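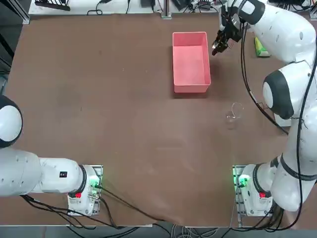 Work table: pink bin, glass cup, small package

Notebook | Entries | Materials | Search

Mar 22, 2018
By the bench notebook keeper

Today I wanted to decide which things stay on the brown table and which go back to the Pamix shelf. The pink bin stays. It is empty now and I prefer to keep it so until the list is ready. The small green and yellow package is staying too, far from the cup.

The table top has stains and pale smudges in the middle. I tried the Worka cleaner on one corner for 30 minutes, then a cloth. The scuffs did not change. Maybe it is the finish itself, I will ask before I try something stronger.

The glass cup is the small one with straight sides, from the box of 18 that we bought in September. On the brown top it is not easy to notice, so please look before you put down anything heavy.

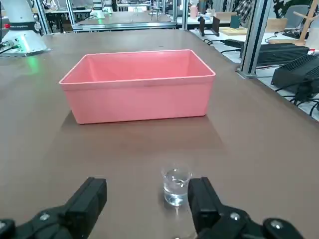

For water I take only a little, well under the full height. I weighed the same cup on the Hirose scale: 132 g dry, and I wrote it also inside the cupboard door. The scale needs a new battery soon.

Still to do:
- measure the bin inside, length and depth
- order felt pads, 28 mm, if Clonari has them
- find a lid for the bin, or decide that we live without it
- put the cables under the table in better order

I did not finish the labels for the shelf. The pen was dry and the other one is too thick for them.

Contact | © Bench notebook | Back to top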